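Main page Contents Random article Help Search

Soft toy

A soft toy, also called a stuffed toy or plush toy, is a toy made from an outer fabric sewn together and filled with a flexible material. Most take the form of animals, of which bears, rabbits and dogs are the most common. They are given to infants and young children as comforters and are also collected by adults.

Materials

Early soft toys were made at home from cloth scraps and stuffed with straw, rags or sawdust. Factory production brought mohair and wool plush into general use, and these were later largely replaced by man-made fibres, which cost less and can usually be washed. Polyester fibre is now the usual filling. Plastic pellets are sometimes placed in the feet or base so that the toy will sit upright.

Rabbits

The rabbit is among the oldest subjects for soft toys. Makers have often treated the ears as its main feature, and these may be stiffened with card or felt, or left unfilled so that they hang. Linings in a second colour, most often pink, are widely used. Natural browns and greys were usual in early examples — pastel shades such as lavender and pale blue came later.
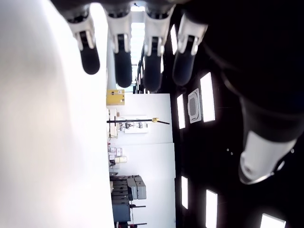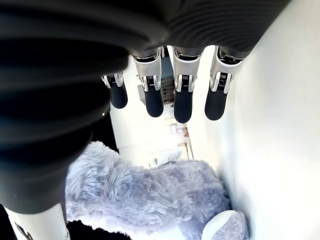
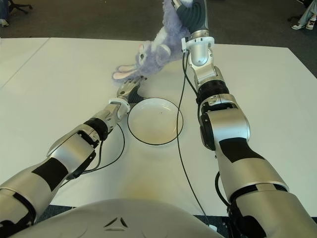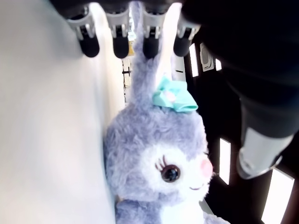
Hanging ears are the weak point of the pattern, according to Ulloa, and a rabbit that has been carried by them for years will generally need the seam at the crown opened and sewn again before any new filling is added. The same view holds that hand stitching in strong cotton thread lasts better at this point than a machine seam.

Collections

The Truvau toy collection holds 2,740 soft toys, of which 950 are rabbits or hares. It is open to visitors from April to October. A smaller display at Jometon is given over to homemade toys, and includes 2 rabbits cut from army blanket.

Care

Soft toys may be cleaned by surface sponging or, where the label allows, by machine washing at a low temperature. Older toys filled with straw or sawdust should not be soaked. Storage in sealed plastic is not advised for long periods, as trapped moisture can lead to mould.

See also

Rag doll
Teddy bear
Toy safety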